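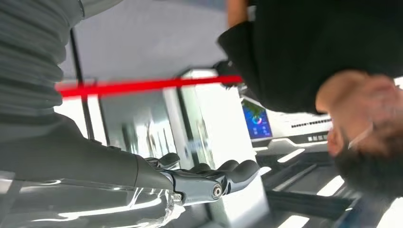

Leopold Auer would start with the water. Most people who write to him about limescale want to know which descaler to buy, and he asks them for a hardness figure before he will discuss it.

Home News Interviews Guides Archive Contact

Last updated 09/10/2022

Auer has repaired domestic boilers, kettles and coffee machines for most of his working life, and since May he has run the test bench at Flivley, a small workshop that services appliances for cafés and guest houses. Emil Eberhard, who keeps the workshop's records, sat in on the conversation and corrected him twice on dates.

The bench is simple. Tap water is heated, held and drained in a repeating cycle, and the heating element is weighed dry at intervals. "The weight is the only number I trust," Auer said. "People look at an element and tell you it is bad. Scale from one supply is white and fluffy and weighs almost nothing. Scale from another is thin and grey and you need a chisel."

The current run uses two kettles of the same pattern, both sold under the Pesano name. One is descaled every 200 cycles and the other is left alone until 1,000. Auer expected the neglected kettle to be slower to boil by a wide margin. The difference so far is small. "The element is in direct contact with the water and the heat has nowhere else to go," he said. "You lose a bit of time. What you do get is a hotter element under the scale, and that is what shortens its life."

Boilers are a different matter, in his view. In a combination boiler the water passes through a narrow plate heat exchanger, and a thin deposit is enough to restrict the flow. The first symptom is usually a tap that runs hot, then cool, then hot again. Householders tend to blame the thermostat. Auer checks the flow rate first, then the temperature either side of the exchanger, and only then takes anything apart.

On acids he is cautious. Citric acid is the workshop's standard for kettles, mixed with cold water. Used hot and strong, it can leave calcium citrate behind, a deposit that is harder to shift than the one it replaced. "I have seen that in machines that were descaled every week by careful people," he said. "They kept putting more in and heating it up." Vinegar works slowly and the smell stays in rubber seals. He will not use anything stronger on aluminium.

Eberhard's contribution is the log. Each appliance that comes in is entered with its age, the postcode it was used in and the fault reported by the owner. There are 3,000 entries, the earliest of them copied from paper cards. He has found 700 where the owner's description of the fault and the fault recorded by the engineer have nothing in common.

"That isn't a complaint about customers," Eberhard said. "A kettle that switches off early gets reported as a broken switch. The switch is fine — it has a cushion of scale next to it and it is doing what it should at the temperature it feels."

Both men are doubtful about magnetic conditioners clamped to the incoming pipe. Auer fitted one at a guest house in Isham and left it in place through a winter. He noted no change in the weight of scale collected, but he does not regard one building as a test. The ion-exchange softener at Matubbar, a bakery the workshop looks after, is another thing altogether. It removes the calcium and can be checked with a drop test in a minute, provided that somebody remembers the salt.

Asked what he does at home, Auer said that he empties the kettle at night and descales it when the flakes begin to reach the cup. He does not keep a schedule. The bench run will continue until one of the two elements fails, and he declined to say which he thought it would be. Eberhard has written down a guess and put it in the back of the log.

14 comments 37 shares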